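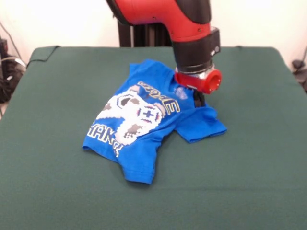
Hire ski and binding check - end of season, with comments

Site: Osisano hire shop, back workshop
Checked by: Anisa Raju
Date: 1 April 2021
Stock: adult and junior alpine skis, poles, boots
Racks covered: A to F. Rack G (touring) is on a separate sheet.

Marks used: OK, Fix (can be sorted in the workshop), Out (not to be hired until signed back in).

1. Bindings, adult

1.1 Toe piece sits square on the ski, no side play by hand
OK on racks A, B and D. Fix on rack C, four pairs. The toe moves a little when you rock it with a boot in. Screws were tight on two of them, so the wear is in the piece itself. Labelled with yellow tape.

1.2 Heel piece opens and closes fully
OK. Two were stiff with old grit and came free after cleaning. Do not spray solvent into the heel housing. It was done last year and it took the grease out with the dirt.

1.3 Heel track slides and locks at each mark
Fix, pair 59. It slides but does not lock at the shortest setting. Could go out to someone with a longer boot but I would sooner it didn't.

1.4 Release setting scale can be read
OK except three on rack B where the window has gone cloudy. Put down as Fix. If you can't read the number with the shop lights on, it doesn't go out.

1.5 Release test, toe and heel, on the bench tester
80 pairs tested. 9 failed at first test. All were cleaned, greased and tested again, and five then passed. The other four are Out and hanging on the red hooks by the door. Readings are in the test book, not on this sheet.

1.6 Brakes drop when the boot comes out
Fix, two pairs. One has a bent arm, the other has a weak spring. Brake arms on the Jeltine rental model are a shop part and we have spares in the second drawer.

2. Bindings, junior

2.1 Same checks as 1.1 to 1.6
OK apart from the notes here. The junior heels are easier to damage because children step on the lever to get in and out. Look for a white stress line across the lever where it meets the housing. Found on one pair, marked Out.

2.2 Settings wound back to the lowest number for storage
Not done on rack E when I got there. Done now. Please do this as the skis come back in June for the summer service, and not all at once at the end.

3. Skis

3.1 Edges, full length, no cracks or lifted sections
OK mostly. One pair of the Khoo 50 has an edge pulled out behind the heel, far enough to catch a fingernail under. Out. It has been glued before and I don't think it is worth doing a second time.

3.2 Bases, no core showing
Fix, six pairs, for filling. None down to the core. Rack A is in better condition than I expected after such a thin winter.

3.3 Top sheet, no splits near the binding screws
OK.

3.4 Ski numbers match on left and right
Two pairs had been swapped over. Same model and length, so easy to miss, but the bindings had been tested as pairs. Put back together and tested again, both passed.

4. Boots

4.1 Toe and heel soles not worn past the line
Fix, size 26.5, three pairs, new heel pads wanted. A worn sole changes how the boot sits in the binding, so this counts as a binding check as much as a boot check.

4.2 Buckles and ladders
Fix, various. List is on the clipboard. Mostly the lowest buckle.

4.3 Liners dry before bagging
OK on the day. The dryer at the far end blows cold on the bottom row. Move those boots up a row halfway through until somebody has looked at it.

4.4 Sole length can be read on the shell
OK. Where the moulded number has rubbed away it has been written on in paint pen.

5. Poles

5.1 Baskets fitted, tips sound, straps not torn
OK. Spare baskets are low. We have plenty of the large ones and hardly any of the small.

6. Workshop

6.1 Bench tester checked against the reference weight
OK, before starting and again after lunch. Same reading both times.

6.2 Torque driver
OK. The bit for the older Givov screws is rounded at the corners. Use the new one in the lid of the case and throw the old one away.

6.3 Wax iron, cable and stand
Fix. Outer sleeve of the cable is split near the plug. Unplugged and tagged. The small iron is fine to use for now.

6.4 Extraction over the tuning bench
OK. Filter changed.

6.5 Eye protection at the grinder
Two pairs there, one badly scratched. Replaced from the cupboard.

7. To be done before the next check

- Order heel pads, small pole baskets, one brake spring
- Decide on the four rack C pairs. My view is that they should be sold off without bindings
- New cable for the wax iron, fitted by the electrician and not by us
- Look at the boot dryer fan
- Retest anything marked Fix in section 1 once repaired, and write the reading in the test book the same day

Anything marked Out stays on the red hooks. Please don't move a pair back to the racks to make room, even for a short time. The tape comes off when the test book has been signed.

Signed: A. Raju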